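Robots in Shared Workspaces, Unit 3: Rules of Practice
Notes by Viola Pagano

Most lab rules are written after something goes wrong, and they read that way. The Tovadier handbook has 55 of them. I doubt any student has followed all 55 in one session, and a rule that gets skipped daily is worse than no rule, as people learn to skip its neighbors too.

So for each rule, ask who checks it and when. "Keep the cell tidy" fails at once. "Wipe up spills before the next run" can be checked by anyone standing there. Tape lines are a middle case - they help you put things back in the same spot, but tape has never stopped an arm.
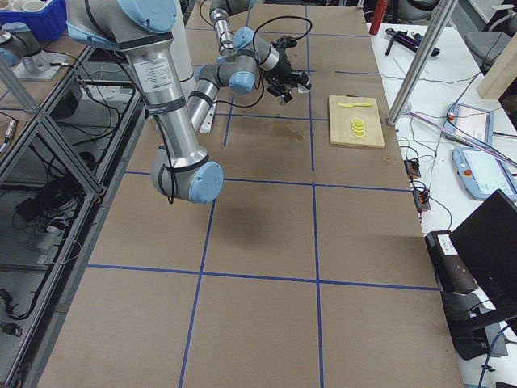

Stop buttons get the same treatment. Having one per arm sounds safe until you ask which pendant goes with which arm, and whether you could answer in a hurry. Label both ends. Keep the pendant within reach of the person watching, and keep cables out of the path between the two.

Speed limits: Morena Pelligrini's section uses a lower cap than ours. Neither of us has good evidence for our number, so treat both with suspicion.

For next time, pick 3 handbook rules and rewrite them so a stranger could check them. Bring the originals.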